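4. Where the sales claims came from

The previous section described how we gathered the press material. We turn now to what reporters did with it. Our starting point was a suspicion that will not surprise anyone who has read the music pages of a local paper: a story saying an album is "the fastest-selling debut by a string quartet" or "a worldwide number one" is very often the label's own sentence with the label's name taken off the front. The suspicion is an old one and it is usually stated with more heat than evidence. We wanted to see how far it holds when the stories and the releases are laid side by side.

The label is Kandska, a mid-sized company that sells light classical and choral records, mostly to people who buy few other records. Kandska does not run its own warehouse. It ships through Brillau, and it is Brillau that knows how many discs left the building. Press work is done by an outside agency, Cartwright, which writes the releases and handles calls. We mention the split because it matters later. A reporter who phones the number on the release reaches Cartwright, and Cartwright does not hold the sales figures.

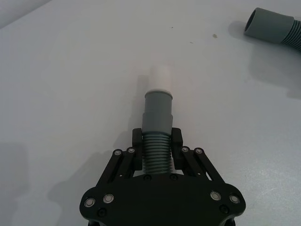 Media Practice Research Group, Department of Communication

4.1 Matching stories to releases

We searched the Esari news archive for stories about Kandska artists that made a claim about sales, chart position or contract value. After wire duplicates were merged this left 95 stories. The archive was last searched on 4 May 2019, and stories added to it after that are not covered. Esari is weak on free weeklies and on broadcast, so the set leans toward daily papers and their websites. If anything we would expect that to flatter the press, as dailies still have more staff than weeklies do, but we have no way of testing this and do not lean on it.

Each story was read against the release that came before it. Two coders worked separately and settled their differences by talking them through. We did not use text-matching software for the main comparison. Such tools are good at catching copied strings and poor at catching a copied claim in new words, and a copied claim in new words is the thing we care about. "Signed a record-breaking deal" and "inked one of the biggest contracts ever seen in choral music" are the same assertion, and neither tells the reader what record was broken.

Of the 95 stories, 30 held at least one fact that could not be found in the release. This sounds better than it is. We were generous and counted anything: the singer's home town, a tour date, the price of a ticket at the local hall. Only nine named a source other than the label, the agency or the artist. In two of those the other source had been asked about the sales claim itself. The remaining seven went to a local choir director or a concert promoter, who said, as one would expect, that the record was very nice.

It might be objected that nobody reads a feature about a singing family for its audit of unit sales. We have some sympathy with this. A soft story is a soft story, and a reporter with an hour to fill a hole on page 12 of the arts section is not going to subpoena a warehouse. But the sales claim is nearly always the reason the story exists. Take out "fastest-selling" and there is no headline left, only a record that came out. It seems odd to treat as trivial the one claim that got the piece into the paper. 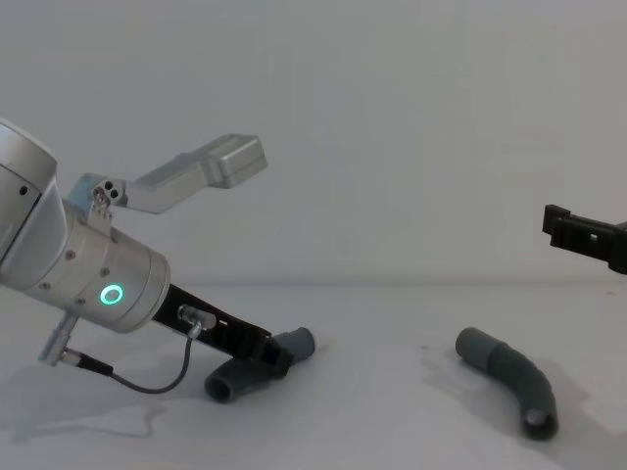
4.2 The missing number

The most common form of claim was a ranking with no base. An album is said to have "topped the chart" and the chart is not named, or is named and turns out to be a specialist list on which a small number of copies is enough for first place. Trade readers know this. We doubt that most readers of a general newspaper do, and the wording of the stories gives them no help. The releases, it should be said, are careful. Cartwright's copy tends to give the full name of the chart once, low down, and to use the bare phrase "number one" everywhere else. Reporters kept the bare phrase and cut the full name. Whether this is planned for is a question our material cannot answer. It is at least convenient.

Contract value worked the same way. The releases speak of deals "worth up to" a large sum. The sum covers several albums, of which the label is bound to make only the first, and it includes recording and marketing costs that the artist will never see as income. In the stories "worth up to" usually became "worth" and sometimes became "a check for." The last is simply false. No release we read said it, and so the label can fairly say it never lied. The mistake belongs to the paper. It is also a mistake that the release makes very easy to commit, and that no one at the label or the agency seems to have written in to correct. We found no published correction to any story in the set.

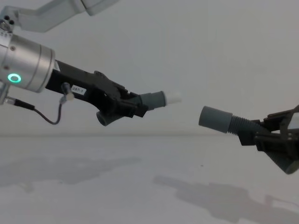

Figure 1. Two robot arms above a pale tabletop, one holding a gray tubular fitting and the other a gray corrugated hose.

4.3 Asking the label

In October we wrote to Kandska with a short list of claims from its own releases and asked what each was based on. The reply came from Cartwright. It said that sales information was a matter for the distributor. Brillau replied that it did not discuss client figures without the client's permission, and suggested we contact Kandska. We did so and were again answered by Cartwright, in the same words as before.

We do not offer this as proof of bad faith. Companies are allowed to keep their figures private, and a researcher's letter is not high on anyone's list. What it does show is that a reporter who tried to check one of these claims in an afternoon would very likely have failed. That bears on how much blame should fall on the reporter. Much writing on "churnalism" speaks as if the facts were sitting in plain view and the lazy newsroom could not be bothered to look up. In our case the facts were not in plain view. The honest course would have been to print the claim as the label's claim - "according to the label" is a phrase of four words and costs nothing - or to leave it out.

Few stories took either course. Where a claim was credited at all, the credit tended to be vague: "reportedly," "said to be," "is being called." We coded these as uncredited, a choice that some readers will think harsh. Our reasoning was that a reader told that an album "is being called the classical hit of the year" has no means of learning that it is being called that by the people selling it. The two coders disagreed more often over this category than over any other, and the disagreements were settled mostly toward the harsher reading. A softer rule would move a fair number of stories out of the uncredited group. It would not, in our view, make them any more useful to the person reading them.

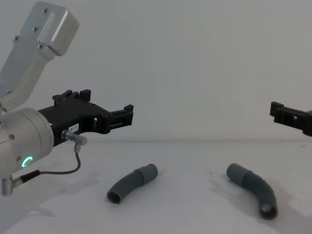

There is a further trouble with the vague credit, which is that it spreads. Once a phrase has appeared in a daily paper, later stories can point to the paper. We saw this happen with a claim that a Kandska choir had outsold a well-known pop act. The release said the choir had outsold the act "in its first day of release," and compared it with an album that had already been on sale for months. The first paper dropped the day. A second paper gave the claim as something "widely reported." By the time Kandska put out its next release, the claim was back in the label's own copy, now in quotation marks and credited to the press. At that point it had a source, and a better one than it had begun with, though nothing had been added along the way except distance.

How typical this is we cannot say. It is one case, and we noticed it partly for its neatness, which is a reason for caution. The general figures above rest on one label over a limited stretch, and Kandska may be unusually good at this or may employ an agency that is. A larger label with artists who face hostile coverage would perhaps see its claims tested more often. We would want to see that shown before believing it. The next section takes up the headlines, which were written by other hands and deserve separate treatment.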